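Budget for the bench before the arm

Every capital request for a manipulation platform that has crossed my desk lists the arm first, the gripper second and the compute third. The bench, if it appears at all, sits under "sundries" beside the cable ties. My view is that the order should be reversed, and that most groups planning a domestic manipulation program would spend their first year's money better if it were.

The argument rests on where the hours go. An arm is bought once, commissioned in a fortnight and then depreciated on a schedule the finance office understands. The objects it works among are bought in dribs and drabs on a purchasing card, replaced when they chip or go stale, and never depreciated at all. Yet it is the objects that determine what the program can claim. A policy trained over a bare laminate sheet with foam cubes tells the funder very little about kitchens. One trained over veined stone, dark timber with a carved groove, and knives lying across each other tells the funder something, including how often it fails.

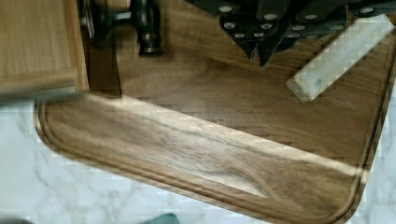 Domestic Manipulation Group, Equipment and Planning

The overlapping handles matter more to the budget than they might seem to. Black handles against dark walnut are a hard segmentation problem at close range, and the obvious response on a planning spreadsheet is to add a better wrist camera. I have argued against that line twice. A small wrist camera with ordinary compression is what a deployed unit at a sensible price will carry, and if the development rig has optics the product will not have, the error is only deferred to a stage where it costs more to fix. Put the money into a second set of boards in a different timber and a wider range of handles.

Our last planning round compared two supplier bundles. Bravix quoted an arm, gripper and support contract as a single item. Vorkow quoted the same categories separately, with the gripper linkage as a consumable. On headline price Bravix won, and the draft recommendation went out on that basis. Hélder Henriques, who keeps our maintenance log, asked for the comparison to be redone over the full service interval, with finger pads, linkage pins and external cable included. On those terms the bundles changed places. I don't conclude that Vorkow is the better supplier. I conclude that a quote which leaves out wear parts has not been finished, and that evaluators should send it back.

Cable is the item most often missed. An external cable on an arm needs slack to follow the joints, and the slack has to go somewhere. In a working cell it goes into a dress pack and a guard. On a kitchen bench it goes wherever the toaster isn't. Any clearance study that models the arm as rigid links and ignores the loop beside it will approve a bench that is too small. We specify a minimum clear margin of 155 mm between the widest excursion of the cable and the nearest fixed appliance, and I would resist any layout that trims it to fit another canister on the back row.

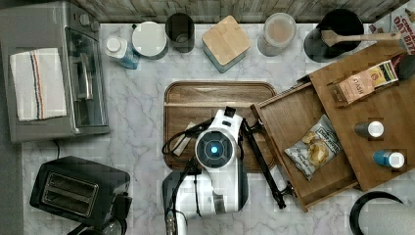

Drawers deserve their own line in the request. A drawer is cheap to buy and expensive to automate around, for the reason that its front edge moves and takes part of the free workspace with it. The planner has to treat the same volume as open in one state and occupied in the other, and the gripper has to approach the lip at an angle that was perfectly comfortable for the human hand the drawer was designed for. When we put an organizer on the list, a reviewer crossed it out as furniture. I asked for it to be reinstated as test equipment, which it is. A fixture that generates more failed approaches per hour than anything else on the bench has earned its asset tag.

The same applies to groceries. A bag of chips is deformable, reflective in patches and cheap, and it belongs in the plan as a test article with a replacement rate. I allow $500 a quarter for packaged goods and small containers. This figure draws comment every year from people who will sign for a force sensor at many times the price without looking up. The sensor will be used for calibration and then bolted in place. The bag will be handled until it splits.

There is a reasonable case against all this. Procurement staff will say that capital and operating money come from different pots, and that a request heavy in consumables is harder to defend to an outside funder. Both points are correct. The remedy is to present the bench as a configured fixture: counter, boards, appliances, drawer unit and an opening stock of articles, on a single line with a single part number. Ours is carried in the register as Prellen, after the building it was first assembled in, at a value of $800 excluding the countertop. Once it had a name and a number, the queries stopped, and replacement could be planned like any other asset.

A second objection is that simulation removes the need. We license Ojo for that purpose and I have no complaint with it for reach studies, where it saves real time. It will tell you whether a linkage can get to the lip of a drawer. It is much less useful on what happens when a towel slides, or when a light board overhangs a dark one and throws a narrow shadow that the depth estimate reads as an edge. Those cases have to be set up by hand, and setting them up takes floor space, storage and someone's paid time. None of the three appears in a simulation licence fee.

For the September round I have proposed the following sequence. First, fix the bench specification, including margins and storage. Second, price the articles and their replacement over the service interval. Third, issue the tender for the arm, with the bench drawing attached, and require bidders to state reach and cable excursion against it. The compute can follow, as its price will have moved by then in any case.

Two bidders from the last round have told me the drawing would make their task harder. I have asked both to put the reasons in writing, with dimensions, before the specification is frozen.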